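Bellness has bought the old bottling works at Gillport and says it will open its first distribution centre outside Trasatdale there. I've been reading the planning papers and the company's notice to suppliers this week. Short thread on what is in them.

1/ The site first. The bottling works has been shut for years and the land was sold on twice before Bellness came in. The seller this time is Bhatt, the property firm. Neither side has given a price and the papers don't mention one.

2/ Jobs. The company says the centre will employ 1,152 people when it is fully open. That is the number in the planning statement and it covers full-time and part-time posts together. There is no split between the two. I have asked for one.

3/ The press notice uses a bigger number, 1,411. The difference is drivers and cleaning staff who would work for contractors. They may well be based at Gillport but they would not be on the Bellness payroll. If you see both figures quoted, that is why they don't match.

4/ Timing. Recruitment is due to start in August, beginning with shift managers and maintenance. Warehouse posts come after that. The notice says "in stages" and gives no end date.

5/ Pay has not been published. At Trasatdale the company pays a flat hourly rate with a supplement for nights. A spokeswoman told me Gillport would be "in line with local conditions", and I would want to see that in writing before repeating it as a promise.

6/ Local hiring. The district asked for a condition that a share of the posts be advertised in Gillport first. The company has offered to advertise locally for seven days before posting anything elsewhere. The district wants longer. This is still open.

7/ Roads are the main objection so far. Lorries would come in by the harbour road, which has the primary school on it. The traffic study was done outside term time, and several of the letters on file point this out. A second study has been requested.

8/ The company's answer is a new access from the north side, over the disused railway siding. It needs the consent of the landowner there, and I can't find anything in the file to say the owner has been asked.

9/ Shops. A few people have asked whether there will be a store on the site. No. The application is for storage and distribution only. There is a small collection counter on the plans by the staff car park, and that is the only part open to the public.

10/ Urmila Negi, who runs the hardware shop on the quay, has written in support. Her letter says the town needs wages more than it needs another view of the harbour. She also asks for the bus to run after eight in the evening, as the late shift would finish well after the last one leaves.

11/ The bus is a fair point. The transport section of the application runs to four pages and three of them are about parking. The number of staff spaces has gone down since the first draft, so more people will need another way home.

12/ Suppliers. Bellness buys most of its packaging and pallets near Trasatdale and says it will "look at" firms closer to Gillport. The supplier notice asks for company accounts and proof of insurance. It does not commit to any orders.

13/ Tax. The works falls inside the area where new businesses get a reduction on rates for the first years. I have seen it said that Bellness would pay nothing at all. The scheme doesn't allow that. It is a reduction that shrinks each year and then ends.

14/ What happens next: the district's planning meeting, then a period for written comments, then a decision. Comments can be sent by post or left at the town hall desk. You don't have to live in Gillport to send one, but you do have to give an address.

15/ Correction to post 6. The seven days are working days, so a little longer than I made it sound. Thanks to the reader who wrote in. 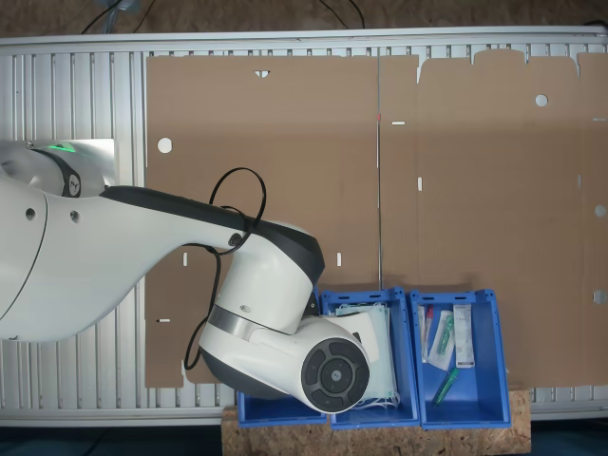
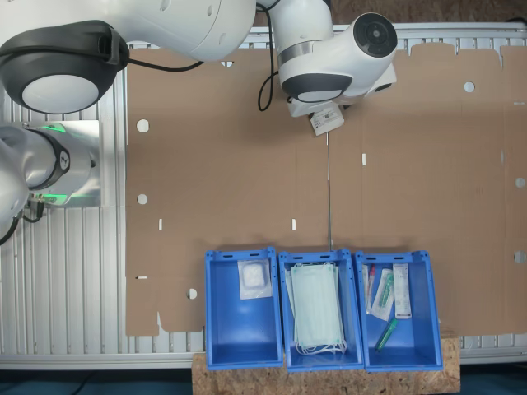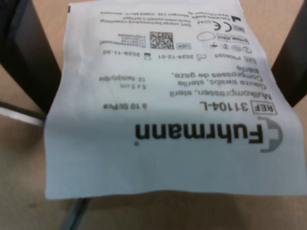

Évan Joly
Business reporter
Apr 13, 2022

16/ Several replies ask about the old works buildings. The brick front on the harbour side stays. The sheds behind it come down, along with the chimney, which is not listed. The drawings show a plain grey building in their place, slightly lower than the present roofline.

17/ I've asked the company for the full-time and part-time split, the pay rates and the position on the north access. I'll add the answers to this thread when I get them.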